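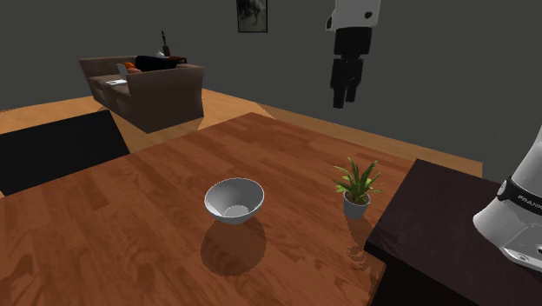
One participant in Lellska told us that she could give up the dining chairs, the good plates and even the tablecloth, but that a table with nothing on it between meals made the house feel as if everyone had moved out. We heard versions of this remark so often that it ended up shaping the whole section, and we are very glad it did.

Figure 4. Rendered tabletop with a white bowl and a small potted plant.

30th September
By the Ranasinghe Home Life Group

4. What stays on the table between meals

4.1 Why look at the hours between meals?

Research on family meals has a rich and lively tradition, and we have learned a great deal from it. Most of that work starts when people sit down and stops when they get up. For the rest of the day the table drops out of view, even though it is still standing in the middle of the home and people are still walking past it, leaning on it, and putting things down on it. We call the objects that live there through those hours "resting objects" (see Figure 4 for the sort of arrangement we mean). A resting object has no job in the meal itself, or its job is over, and yet the household treats the table as its proper place.

Our interest began with the pilot diaries collected in February. The diary form asked only about meals, but people kept writing in the margins about bowls, candles, mail, and plants! One margin note described a three-day disagreement over a fruit bowl. We redesigned the form to make room for this material, and the new version is the one used throughout the present section.

4.2 Households and diaries

The main study covered 93 households, 44 in Lellska and 49 in Trirnow. The two towns are close in size but differ in their housing: Lellska has many older homes with a separate dining room, while in Trirnow most kitchens and eating areas share one room. Each household kept a table diary over two weeks, writing an entry whenever a resting object was added, moved, or taken away and someone noticed. Entries could be a single word. Some ran to a full page, and those were a joy to read.

After removing duplicates, where two members of a household had reported the same change, we had 229 entries. Each was read by two coders, who marked the object, the type of change, and any reason given. Disagreements were settled by talking them through. The hardest entries to code were the ones in which an object had been moved and then moved back, and we eventually gave these a code of their own, "return."

4.3 Returns

Returns turned out to be the most interesting thing in the whole data set. We had expected the diaries to show tables slowly filling up and then being cleared in one go, and many did. Alongside that pattern, though, most households had one or two objects that kept coming back to the same spot after every meal. People rarely gave a reason. They wrote "put back," or "back where it goes," and left it there. When we asked in the follow-up interviews who had decided on the spot, the usual answer was a shrug or a guess.

The objects that returned were mostly plain ones. Gifts and souvenirs were added with some ceremony and tended to drift away to a shelf before the diary ended. Everyday bowls stayed, whether or not they held anything. Plants stayed too, although they moved around more, following the light or making way for homework. In Trirnow, where the table often doubles as a kitchen counter, returns happened several times a day in some homes, and the diaries there read almost like a log of tides. In Lellska the same bowl might sit undisturbed from one holiday meal to the next.

4.4 Talk about resting objects

The interviews added something the diaries could not. Asked to talk about an ordinary bowl, people very quickly began talking about other people: a parent who always kept nuts in it, a roommate who used it for keys, a child who wanted it moved so there was space to draw. We had allowed ten minutes for this part of the interview and often needed the full hour.

Not everyone was fond of the custom. A small group of participants cleared the table completely after each meal and took real pride in it. Several of them lived with someone who did the opposite, and their two accounts of the same table make wonderful reading side by side. We compare these paired accounts in Section 5, using the interview guide first developed for the Araston study of hallways and front doors.

4.5 Limits

Diaries capture what people notice, and a bowl that has stood in one place for years is easy to stop noticing. Our figures for returns are therefore likely to be low. The diary period also missed the winter holidays, when many tables are dressed quite differently. A second round in Trirnow would help with both problems, and we would love to run it.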